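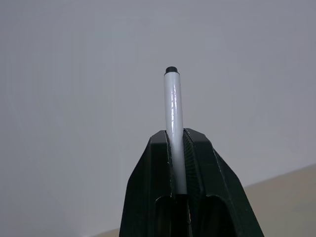

Plestgate Oral History Project, report for February. We have now recorded 4 of the older market traders, which is fewer than the plan you approved and more than I was expecting when the boiler went. Tapes, notes and consent forms are filed by street, and the filing runs on one white marker pen, of the slim sort, which has become the most closely guarded asset the grant has bought. Labels are up to Atinga Row. Drornance Lane will follow once Tanvir Sheikh and I agree on how it was spelled before the war.

Spending stands at £560 against a budget of £600 for the quarter. The largest item was hall hire at £300, a sum the hall describes as its friendly rate. Travel came in under, mainly as Ashraful Herath insists on walking.

The booklet is behind. Greterov, our printers, want final text by the end of next month and have been told they will get it, in the tone one uses with printers. Two chapters are done. The third concerns a dispute over a fish stall and has been read by both families, who each returned it with corrections – none of them compatible. We propose to print both versions.

We would like to carry the unspent £40 into the spring. Please let us know if that needs another form.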